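Wir verwenden Cookies, um die Nutzung der Seite auszuwerten. Einstellungen | Alle akzeptieren

Einweghandschuh öffnen: von Hand vormachen oder fernsteuern?

Aufgabe ist, den Rand eines dünnen Plastikhandschuhs zu greifen und die Öffnung auseinanderzuziehen. Aufgenommen wird mit Kopfkamera.

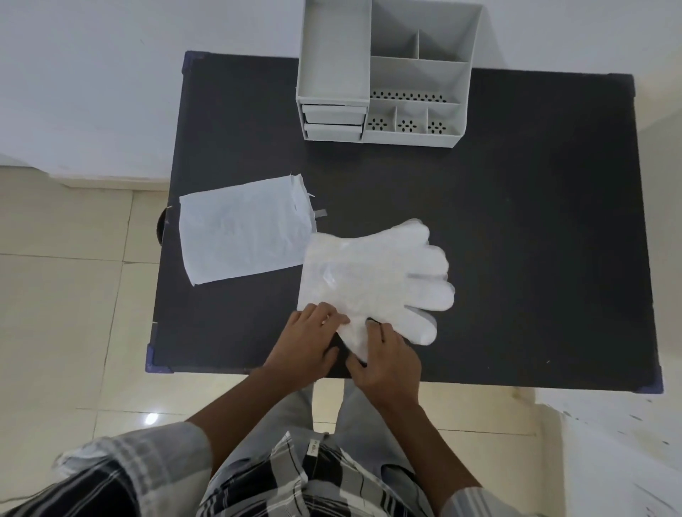
Frage von Meron Degefa, 2025-11-07

Wir haben bis jetzt 483 Durchgänge mit bloßen Händen aufgenommen. Der Handschuh liegt flach auf einer dunklen Tischplatte, eine Hand hält ihn unten fest, die andere sucht die Öffnung. Trainiert wird mit Kulik, Version 2. Das Modell fährt den Handschuh sauber an, greift dann aber fast immer beide Lagen zusammen. Soll ich weiter von Hand vormachen oder auf Fernsteuerung umsteigen? Fernsteuern dauert bei uns pro Durchgang sehr viel länger, und die Folie rutscht ständig weg.

Antwort von Tekle Admasu (als hilfreich markiert)

Beides mischen. Die Handaufnahmen taugen für Anfahrt und Ablauf, den Kontakt selbst lernt das Modell daraus schlecht. Der Mensch spürt, ob er eine oder zwei Lagen hat, und reibt kurz mit der Fingerkuppe. Von oben sieht man davon nichts, die Finger verdecken genau die Stelle.

Ich würde so vorgehen:
— Handaufnahmen behalten, aber beim Griff in 2 Abschnitte schneiden.
— Den zweiten Abschnitt ferngesteuert aufnehmen, mit zusätzlicher Kamera am Handgelenk.
— Fehlgriffe mit Korrektur drinlassen, nicht löschen.
— Handschuh nach 10 Durchgängen wechseln. Zerknitterte Folie verhält sich anders als frische.

Auf Dunkel ist klare Folie übrigens schwer zu erkennen. Seitliches Licht hilft, dann glänzen die Falten.

Antwort von Hiwot Abdella

Nimm Nitrilhandschuhe, die gehen leichter auf.

Kommentar von Meron Degefa: Geht leider nicht, der Handschuhtyp ist vorgegeben.

Antwort von Gemechu Hadgu

Hatten das gleiche Problem mit Müllbeuteln. Weichere Fingerkuppen am Greifer haben mehr gebracht als zusätzliche Daten. Mit der Fernsteuerung von Jikeo kamen wir im Februar zurecht, die Kraftrückmeldung ist aber schwach — für Folie eher Glückssache.

Ähnliche Fragen
Kopfkamera verrutscht während der Aufnahme
Wie viele Vorführungen für Stoff falten?
Carnusach: Greifer schließt verzögert
Handgelenkkamera kalibrieren ohne Muster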